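Mottled gray texture looks blotchy and repeats on a large flat surface
Posted in Materials and Texturing
Viewed 797 times

I have a stone-type material on a wide flat slab in Potero. It uses a tiling color map and a noise layer on top for the speckle. Close up it looks fine. From a high viewpoint the blotches get too strong and I can see the pattern repeat in a grid.

What I have tried:
Raising the color map from 1K to 2K. No change.
Lowering the noise contrast. The repeat gets easier to see.
Turning mipmaps off. The repeat is the same and the fine specks now shimmer when the camera moves.

The map is seamless, so there are no hard edges. Is this a filtering problem or a UV problem?

tilde_row

It's neither. A seamless map still repeats. Your eye picks up the low-frequency part, meaning the big soft blotches, and finds the same blotch at equal distances. Resolution has nothing to do with it.

Split the material in two. Keep the specks in the tiling map and take the blotches out of it (high-pass filter, radius 9 is a reasonable start). Then add the blotches back with a procedural noise driven by world position instead of UVs. World-space noise doesn't repeat at the scale of one slab. Set the noise seed to any fixed value, I use 655, so the result is the same on every load.

Turn mipmaps back on. The shimmer is aliasing and will get worse the farther away you go. If the specks then fade too early at low angles, raise the anisotropic setting. Do not use a negative LOD bias for this.

Also check that the side faces have their own material slot. A top texture projected straight down will stretch into streaks on the sides. A plain color is enough there.

Renders with a stone-type top, one near and two from higher up: 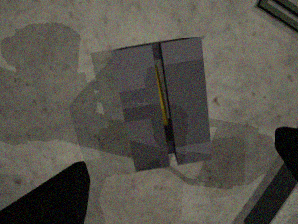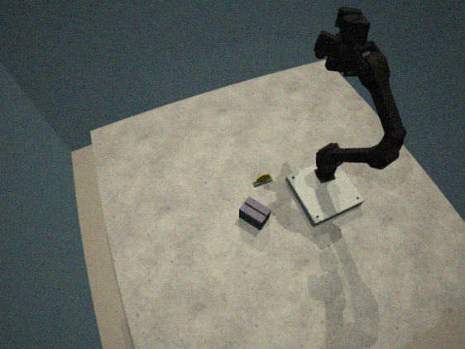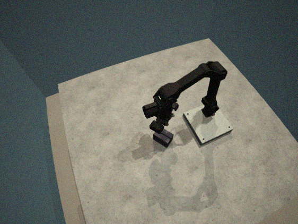
Sorin Kos

Agree on the split, but world-position noise has one drawback: if the slab is ever moved, the blotches slide across it. Use object-space position if your version has the node. In the older Illico exporter it was dropped without a warning, so bake the result to a map before exporting.

mk_plain

just rotate the uvs a bit, worked for me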